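Microfiber Shedding in Home Laundry: A Comparison of Wash Settings

Course project report, Environmental Studies
Submitted February 21, 2021

1. Background

Clothes lose small fibers every time they are washed. When the cloth is polyester, nylon or acrylic, these fibers are a kind of plastic, and many of them are too small to be caught at a treatment plant. The ones that are caught end up in the sludge, and in our county the sludge is spread on farm fields.

Our class visited the Bernthorpe treatment works in October. The guide told us that the works has no step meant for fibers and that what it removes, it removes by luck of settling. I wanted to find out how much a household can change by changing the wash settings it already has, without buying anything.

Most of the articles I found deal with front-loading machines, and I used one too. A front loader tumbles clothes through a small amount of water. A top loader with an agitator uses more water and drags the cloth against itself, so results from one type should not be applied to the other.

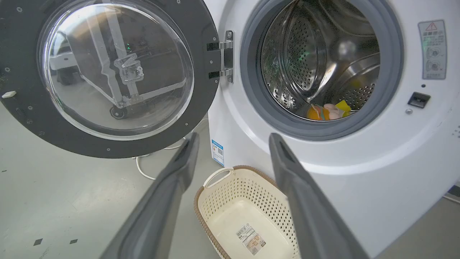
Figure 1. Front-loading washer with the door open. The drum wall is perforated.

2. Question

Does a shorter, cooler wash release less fiber than a normal wash for the same load? A second question was whether a full drum sheds less than a half-empty one. I expected yes for both.

3. Materials

The test load was fleece blankets of the Fluster brand, bought new, all the same color. I picked dark blue because the fibers show up against a white filter. The detergent was Wurken liquid, unscented, measured with a kitchen syringe. I used coffee filters for the first trial run, but they tore when wet, so I changed to a fine nylon mesh held in a plastic ring. A kitchen scale was not sensitive enough to weigh the dried fiber, and the chemistry lab let me use theirs after class.
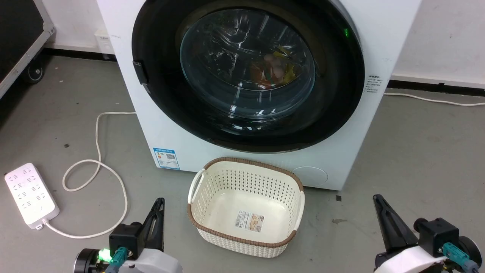 4. Method

Each blanket was washed once before testing, because new fleece sheds far more in its first wash than later. I ran an empty rinse before every trial. The drain hose was taken off the standpipe and led into a clean trash can, and the water was then poured through the mesh in small amounts. This was slow. The mesh was dried overnight under a paper cover and weighed in the morning.

I did 7 trials in total. The first one is left out because of the torn filters. The remaining trials were split evenly between the normal cycle and the quick cold cycle. The load comparison had to be done inside the same set of trials, so it has fewer runs behind it than I would like.

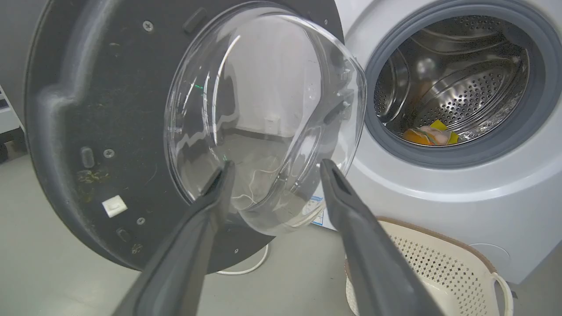

Lint was lost in several places before it ever reached the drain hose, and this was the hardest part of the method. Some stayed on the blankets. Some stuck to the rubber seal, where I wiped it off with a damp cloth and added it to the sample. The inside of the door was a problem as well. On a front loader the back of the door is often molded with ridges and recesses, like the one in the photo, and any place of that shape near the opening can hold lint after a wash. I wiped mine down each time, but I did not do so in the first two counted trials, and those weights are probably a little low.

5. Results

The highest single reading was 313 milligrams, from a normal cycle with a half load. Every quick cold trial came in below every normal trial. The full loads also shed less for each blanket than the half loads did, although the difference was small and one full load went the other way.

I compared my numbers with the tables in the Rutkowska study, which was assigned in class. My readings are lower. That study used a finer filter, so it would catch fibers that passed through my mesh.

6. Discussion

The cycle setting mattered more than the size of the load. I can't separate time from temperature, as the quick cycle changes both at once. To do that I would need a long cold wash, and the machine I had does not offer one.

Fleece is also a bad stand-in for normal laundry. A household load is usually mixed, with cotton and thin synthetics together,
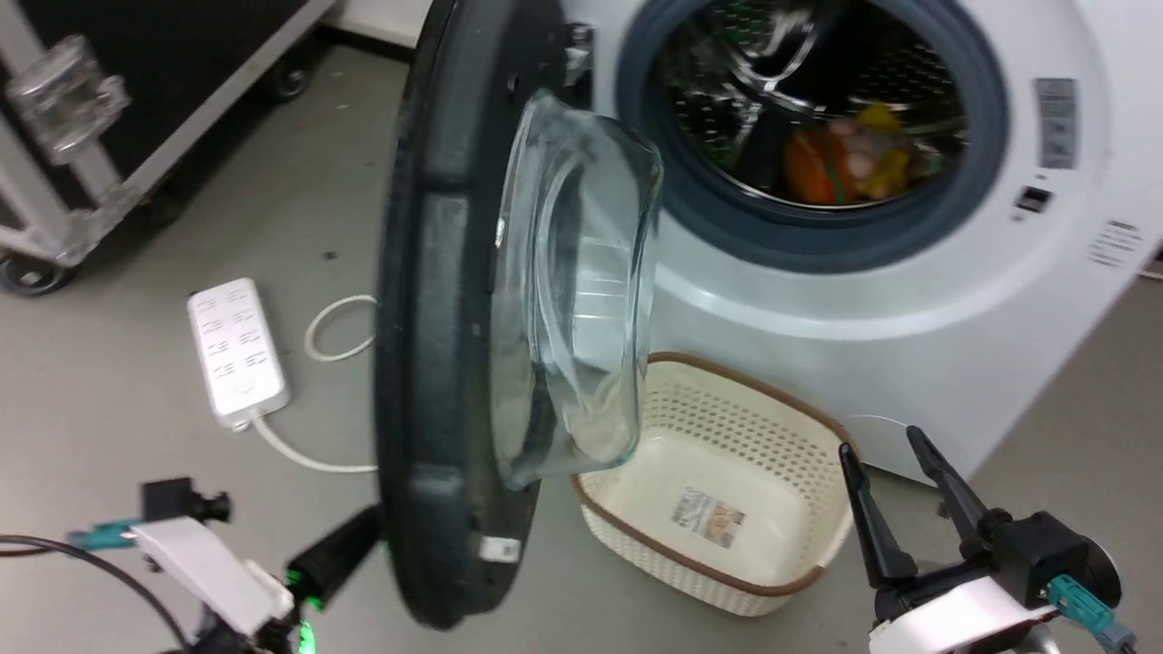

and the fibers in the drain water from a load like that would have to be sorted under a microscope before they could be weighed. Cotton sheds too, and on a scale it looks the same as polyester.

7. Problems and next steps

The water from one trial was partly spilled, and I estimated the lost part from the level in the trash can. The mesh size should be smaller. I would also run every combination at least 2 more times and wipe the door and seal the same way from the start.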